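Unit 4: Writing the short single review
Handout for the music journalism elective, prepared by Debashish Amarasinghe

Read this before the workshop and bring a song you have listened to at least five times. It should be less than a year old. The assignment is a review of 177 words or fewer.

Where to start

Most drafts I get open with the artist's hometown and the year the band formed. Save that for the second or third sentence. Start with something the listener hears. In last term's set text, a review of "Paper Harbor" by Halilović, the first line is about the bass coming in a beat late, and the reader doesn't learn that it's a debut until near the end.

Describing sound

Name the instrument and say what it does. "Lush" and "soaring" are allowed once each per term. If you can't tell a guitar from a synth, listen on headphones, and if you still can't tell, write "a line that could be guitar."

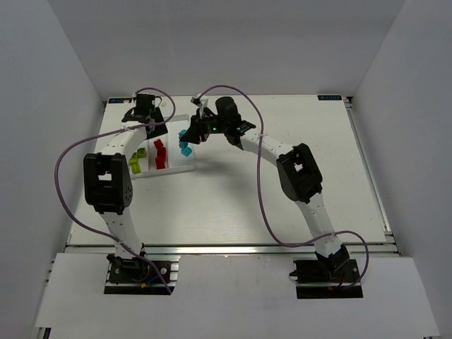
The same goes for vocals. Say if the singer is close to the microphone or buried in the mix, and if the words can be made out. Quote one lyric at most, and check it against the official lyric sheet.

Comparisons

One comparison to another act is plenty. It has to be specific – a song or a period, never a whole career. "Sounds like early Fornent" tells the reader something only if they know that the early records had no drums.

Facts to check

Spelling of the artist's name, including accents and capitals. Title of the single. Label. Release month. Whether an album has been announced or is only a rumor. Two people lost marks in July for calling the Relix EP an album.

For the workshop

Print two copies, double spaced. We will read for 30 minutes in pairs, then swap. Listening copies of the Tinance single are on the course page, track 24 in the folder. Final drafts are due by noon the day after the workshop.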